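4.2 Preparing the Cuttings Tray

This section is for growers who use the Nilluveck tray for rooting agave and aloe offshoots. Please read all steps before you begin.

1. Remove the tray from the box and wash it with clean water. Do not use soap.
2. Close the drain valve by turning it to the right until it stops.
3. Fill the tray with Leite root substrate up to the inner line.

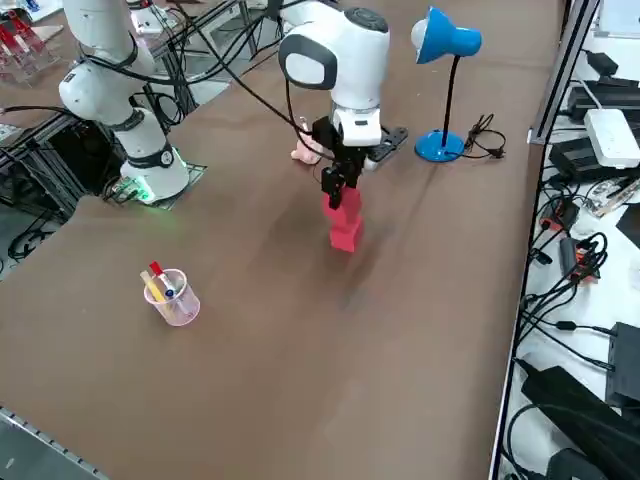
Fig. 7. Two arms at the table.

4. Press the substrate lightly with your hand. It must stay soft enough for a finger to enter.
5. Dilute one cap of Emov liquid in the water tank and stir for 60 seconds.

Note: The tank label shows the number 323. This is the part number, please write it on your order when you need a new tank.

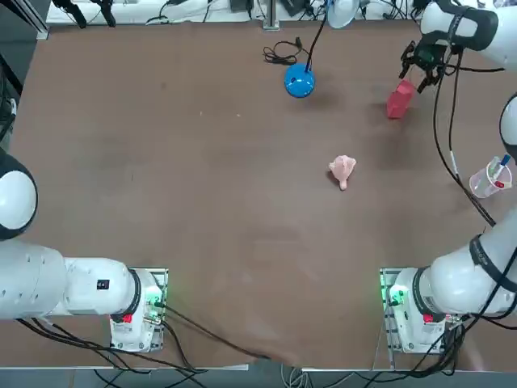

4.3 Planting the Offshoots

1. Let the cut end of each offshoot dry for seven days in the shade.
2. Make a hole with the planting stick and put the offshoot inside, with the leaves above the substrate.
3. Open the valve a half turn and give water slowly.

Caution: Never leave water standing in the tray overnight. The young roots can rot.

If the leaves become yellow in the first weeks, give less water and move the tray to a place with more air.

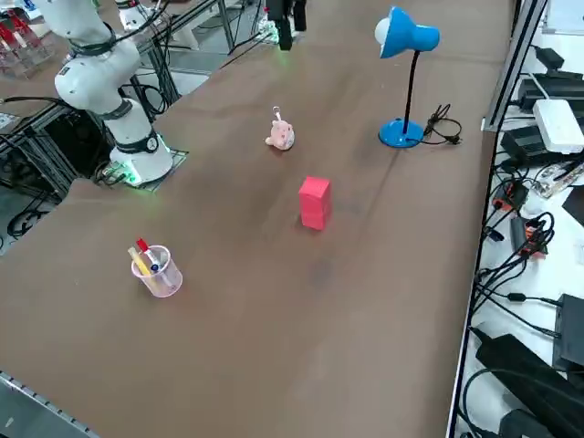
When the leaves stay firm, you can continue with the normal watering table in section 5. Offshoots planted in April usually need more shade at midday, and the Plongate cover can be used for this purpose.

Text revised 4th February by Issa Obeidat.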